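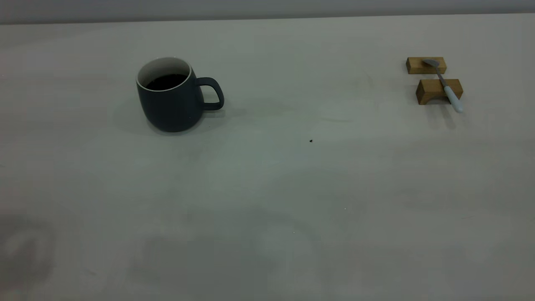
Figure 1. Dark blue mug of coffee, with a teaspoon resting on wooden blocks.

Cooling of Coffee in Glazed Mugs: Effect of Lid and Fill Level
Guangming Kong and Jiahui Long
Submitted March 16, 2023

1. Introduction

Newton's law of cooling states that the rate of heat loss from a body is proportional to the difference between its temperature and that of its surroundings. The law is an approximation. For an open cup of hot liquid, evaporation removes heat at a rate that does not vary linearly with temperature, and the measured curve departs from a simple exponential while the liquid is hot. This project tested whether a lid brings the curve closer to the exponential model, and whether a half-filled mug cools faster than a full one.

2. Method

Filter coffee was poured at a starting temperature above 80 °C into a ceramic mug that had been preheated with boiling water and emptied. A probe thermometer was held at mid-depth and read every 5 minutes for 100 minutes. Four conditions were tested: full and half-filled, each with and without a cork lid. Every condition was run five times, giving 20 runs in total. Room temperature was recorded at the start and finish of each run. The coffee was stirred before each reading to reduce layering.

Trials began in September in the Graltberg building. Early runs showed irregular curves when the window was open, so they were discarded and all reported runs were made with it closed.

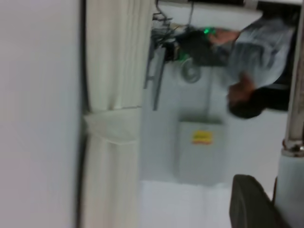 Figure 2. Off-white curtain and dark cabling, viewed side-on.

3. Results

The logarithm of the temperature difference was plotted against time. With the lid on, the points lay close to a straight line throughout. Without the lid, the slope was steeper during the first four readings and then flattened. Half-filled mugs cooled faster in both cases, as expected from their greater surface area per unit volume.

4. Sources of Error

The lid had to be lifted for stirring, which let vapour escape. The probe conducts a small amount of heat out of the liquid. Room temperature drifted during 11 of the runs, and a single average value was used in the calculations for these.

5. Further Work

The runs should be repeated with plain water to check whether dissolved solids have a measurable effect. A data logger would remove the timing error in manual readings and allow a shorter sampling interval.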